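Maintenance of Automated Cells
Handout 7: Looking after the board handling cell
Wednesday, November 18, 2020

Right, most of you have now had your first go in the bay, so these notes go with the session and fill in the bits I rushed. If you were in Robel Jemal's group you'll have done it in a different order, which is fine, the cell doesn't mind. Bring the handout with you next time, on paper please, because I don't want phones balanced on the guarding again.

A quick reminder of what the cell is for. An arm with a two-finger gripper picks up a control board, carries it to the test position, and puts it down on one side or the other depending on the result. We call it the Mitcombe cell after the building it used to live in. The controller is a Nesance one and the menus are horrible, but you'll get used to them (I did, and I swore a lot).

Before you open the gate

Cell to manual, speed down, key out and in your pocket. Your own pocket! Then drop the air and watch the gauge go to nothing before you reach in. If there's a board in the fingers when you do this it may well come out, so either park the board first or have your other hand under it. Senthil Bhat has a nice trick with a folded antistatic bag on the tray, ask him to show you.

Wrist strap on before you touch any board, including the scrap ones we practise with. I know they're scrap. I want the habit.

And the capacitors. The big silver can on these boards is marked 330 and 120V, and I will keep going on about it all term. A board that has just come off test gets treated as charged until you've put a meter across it yourself. Go through the proper bleed resistor, wait, measure again, write the reading down. No screwdrivers across the legs, please, whatever your uncle does.

How the fingers hold the board

The board is an awkward shape, lobed on one side and with a tab sticking off it, so there isn't a nice straight edge to grab. It's also got tall parts, connectors all over one half, and a screw terminal block that pokes out past the edge. All of that is stuff the fingers have to stay clear of, and it's why the taught positions matter so much more here than they did on the plain block exercise.

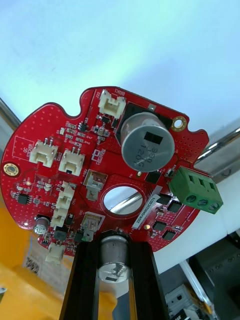 When you teach a pick, come in slowly and stop short. Get your eye level with the fingers, look from two sides, and only then close. What you're after is both fingers touching at the same moment. If one gets there first it pushes the board over before the other one arrives, and you end up with it sitting crooked. A bit of tilt you can live with on a move across open space, but you can't live with it when you're lowering onto locating pins.

Grip force lives on page two of the gripper menu. Ours is set at 45 and I'd like it left there. If a board slips, the answer is nearly always dirty or worn fingers, and turning the force up just hides it for a week and then cracks something.

Weekly jobs

Wipe the finger faces with a lint-free cloth and a little isopropyl. Look for a polished stripe, which means the face is wearing in one place. Run a fingernail across it, and if you can feel a step, change the pair. Always the pair, never just the one.

Check the finger screws with the small torque driver. Check the air line where it bends at the wrist, since that's where the last one split (January, middle of an open day, very loud).

Read the cycle counter and put it in the book. It said 1396 when my group finished. The fingers get swapped when there have been over 100 picks since anyone last inspected them and there's any mark at all, so the book does need to be right.

Then run the home check. The wrist axis should read 186 at the home mark. If it's off, don't re-zero it yourself, come and find me or Robel, as somebody has probably bumped the arm and we'll want to look at the whole thing.

Putting it back

Tools out first, and check them against the foam tray. Air on slowly. One dry run with nothing in the fingers, one run with a scrap board, both in manual with your hand on the enable switch. After that you can hand it over.

For next week: read the Hiebert notes on taught points, and write me half a page on how you'd pick this board if the terminal block were on the other side. Sketches welcome, mine are terrible so I can't be fussy about yours.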